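Inventario de la cocina de juguete, segunda revisión

Retomo el tema donde lo dejé en enero, cuando escribí sobre las cajas apilables y prometí una entrada dedicada solo al contenido. La colección ha cambiado desde entonces. Entró un lote de segunda mano que me cedió Nathalie Kramer y salieron las piezas con rebabas o con la pintura levantada. El registro completo tiene ahora 224 entradas, contando cubiertos, tapas y piezas que solo tienen sentido dentro de un juego.

El criterio de clasificación anterior era por color. Funcionaba para guardar y fallaba para buscar: quien quiere preparar un desayuno de mentira no piensa en verde, piensa en plato, taza y fruta. Siebe Bakker, que mantiene un inventario parecido para una ludoteca, me pasó el suyo, organizado por función, y lo he adoptado con modificaciones. Las categorías son estas:

Vajilla: platos, cuencos, tazas y vasos.
Escurrido: escurreplatos, coladores y cestas perforadas.
Alimento suelto: fruta, verdura, rodajas.
Envase: botellas, botes y cajas que representan un producto.
Aparato: horno, hervidor, batidora.
Cubierto y utensilio.
Sin asignar.

La categoría de envase es la que más discusión ha generado. Teun Jacobs sostiene que una botella de kétchup de juguete es un alimento, puesto que se usa como tal en el juego. Yo la clasifico por su forma: es una pieza alargada, necesita guardarse tumbada y lleva etiqueta. Las etiquetas son el punto débil de todo el grupo y requieren un cajón seco y sin roce. La fruta puede ir a granel en una bolsa de malla; una botella etiquetada, no.

Para revisar el lote extiendo todo sobre una mesa blanca. El fondo claro facilita detectar las piezas pequeñas, en particular las fresas, que son las que más se pierden. Los platos y las piezas de escurrido se colocan primero y el alimento se reparte en los huecos.

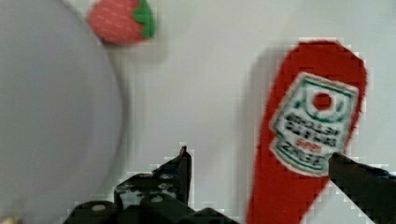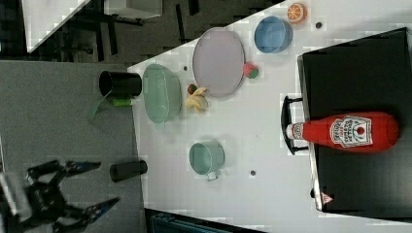
Fruta, vajilla y el fogón de juguete, sobre el mismo tablero.
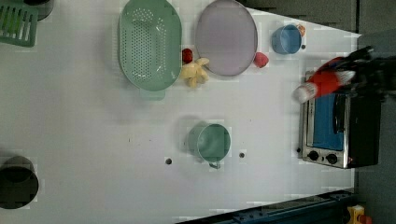 Paso a los problemas de clasificación que siguen abiertos.

El primero es la diferencia entre cesta y colador. Las dos tienen perforaciones y las dos se usan en el juego para lavar la fruta. He decidido no separarlas: todo lo que tenga agujeros y deje pasar el agua va a escurrido. El escurreplatos entra en el mismo grupo por tamaño, aunque su función real sea otra. La consecuencia práctica es que esa caja es la más voluminosa y la que peor se apila, y he tenido que moverla al estante inferior.

El segundo es la escala. Un plato de juguete y una fresa de juguete rara vez proceden del mismo fabricante, y la proporción entre ambos varía mucho. En el registro he añadido una columna de escala con tres valores: reducida, intermedia y real. No la mido con calibre. Coloco la pieza junto a una cuchara de postre y decido a ojo. Para el uso que se le da es suficiente.

El tercero es el horno. Es la pieza más pesada de la mesa y no cabe en ninguna caja estándar. Durante un tiempo estuvo en una Verstraete de las grandes, pero la tapa no cerraba y acababa acumulando polvo en la rejilla. Ahora va al estante, sin caja, con la puerta cerrada y nada encima. Antes de guardarlo conviene mirar dentro. En la última revisión aparecieron ahí dos rodajas de naranja y una tapa que llevaba meses dada por perdida.

Sobre la limpieza no tengo novedades importantes. El plástico rígido se lava con agua templada y jabón neutro y se deja escurrir boca abajo. Los relieves de las fresas, donde van las semillas, retienen suciedad y necesitan un cepillo blando. Las piezas con etiqueta se pasan con un paño apenas humedecido, evitando los bordes del papel. No uso alcohol sobre superficies pintadas - lo probé con un tomate y perdió el brillo en la zona tratada.

La revisión entera me llevó 7 sesiones, casi todas por la tarde. La mayor parte del tiempo se fue en emparejar tapas con recipientes. Las tapas que no encajan en nada pasan a la bolsa de sin asignar, y a 22 de mayo esa bolsa contiene 30 piezas, más de las que me gustaría. Manee Pongsiri me ha ofrecido comparar esa bolsa con la suya, por si hubiera correspondencias cruzadas. Compró parte de su colección en el mismo mercadillo, de modo que no es descartable.

Queda pendiente numerar las cajas. Tengo las etiquetas impresas y me falta decidir si el número va en el frontal o en la tapa. En el frontal se lee con las cajas apiladas; en la tapa, con las cajas en el suelo, que es como están la mitad del tiempo. De momento las he pegado en el frontal de las tres primeras y dejo las demás para la semana que viene.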